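Search this board Go Advanced

Jurkier linen wrap dress – does it shrink?

yurani_a
Bought the Jurkier wrap dress in March, 100% linen, tag says cold wash. It fits at the waist but there's no room to spare. Has anyone put theirs through the machine?

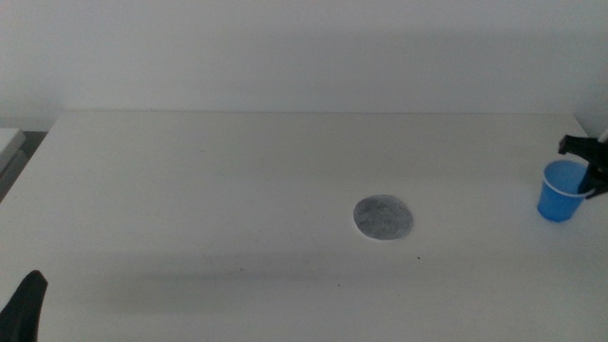
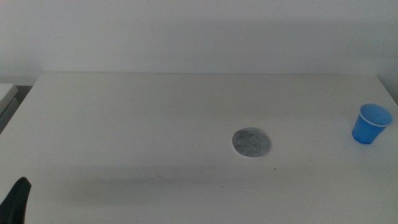

Re: does it shrink?
bentbach
Mine lost an inch in length after the first wash. Waist stayed the same. I line dry everything.

Re: does it shrink?
siobhan_c
Disagree with Bent. I've washed mine 6 times on cold and it's the same length as my Domański one, and they matched when new. Are you sure yours wasn't a warm cycle?

Re: does it shrink?
bentbach
Cold, gentle. Mine is the older cut with the side tie – maybe a different fabric.

Re: does it shrink?
kenta_i
I'd size up. I wear a 4 in Flandix and the 4 in Jurkier was tight before any washing.

Re: does it shrink?
yurani_a
Mine has the side tie too. I'll hand wash it and post the length after.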